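FOR IMMEDIATE RELEASE
February 15, 2020

Hivemholm Tableware Museum to Reopen With Expanded Study Collection

HIVEMHOLM – The Hivemholm Tableware Museum will reopen to the public this spring after a winter closure for new flooring, new lighting and a complete rehang of its permanent collection. The museum has been closed since December. The opening date will be announced on the museum's website once the final building inspection is complete.

The reopened museum will show 1,932 pieces of everyday tableware, from stoneware storage jars to molded plates made for school cafeterias. Many of them have been in storage at the Rekstead depot and have not been on public view before. 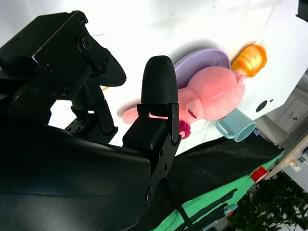
The permanent collection will fill 14 rooms on two floors. The ground floor covers the making of tableware, including clays, glazes, molds, kilns and the shift from workshop to factory production. The upper floor covers its use at home, in hospitals, on ferries and in workplace canteens. Each room has large-print labels, and seating has been added throughout.

A new study room on the upper floor will be open by appointment to students, collectors and researchers. Visitors will be able to request up to five pieces at a time from the reserve collection. The room has a north-facing window and adjustable lamps for looking at surface and color. Requests must be made two weeks ahead using the form on the museum's website.

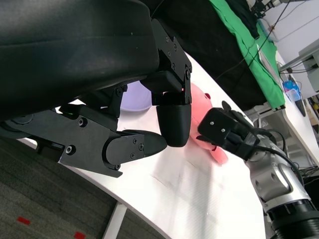 Black rounded pad and mounting bracket over a white tabletop.

The museum has also acquired the Vestergaard archive, made up of pattern books, order ledgers and glaze recipes from the former Vestergaard pottery. The ledgers record which shapes were sold, in which colors, and to which shops. Cataloging is under way, and the first part of the archive will be available to readers in the study room when the museum reopens. Original ledgers will be handled by staff only, with copies provided for general use.

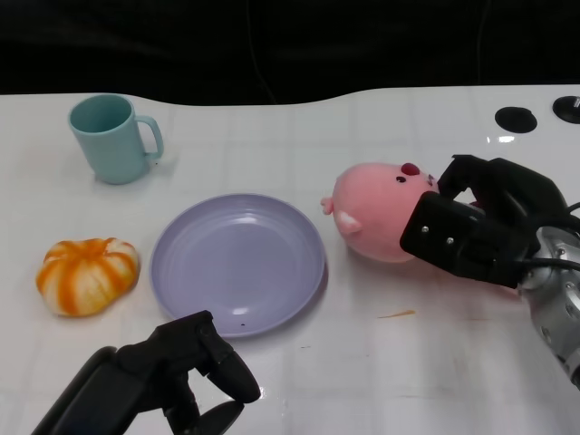
The first temporary exhibition after reopening will be "Plain Color," a display of single-color kitchenware for daily use. It looks at how makers moved away from printed borders and sold sets in one solid shade that could be replaced a piece at a time. A matte mug in pale teal, with a C-shaped handle and a slightly darker interior, is the sort of cup the exhibition is concerned with. Sections will deal with handles, stacking, color matching between batches, and the way shades were named in sales catalogs. The exhibition is included in regular admission.

Family programs will resume in the week following the reopening. Children can handle sample pieces, press a pattern into clay and design a plate on paper. Clay work made in the sessions will be fired at the museum and can be picked up at the front desk. School groups should book through the education office, which is now taking reservations.

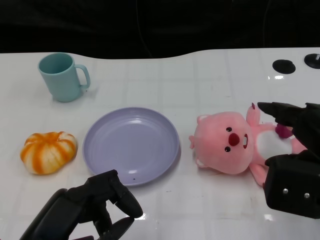

The Gata entrance will become the main entrance, with step-free access from the street and an elevator to the upper floor. The old courtyard entrance will be used for deliveries and group arrivals only. Lockers, restrooms and the museum shop are next to the new ticket desk. The cafe will reopen later, after work on its kitchen is finished.

Annual passes that were valid when the museum closed will be extended by the full length of the closure. Pass holders do not need to apply. Replacement cards will be sent by mail.

Press previews will be held before the public opening. Requests for preview places, floor plans and interviews with curatorial staff should be sent to the museum's press office.

About the Hivemholm Tableware Museum
The Hivemholm Tableware Museum collects, preserves and displays objects made for serving and eating food. It is an independent nonprofit museum and is supported by admissions, grants and private gifts.

###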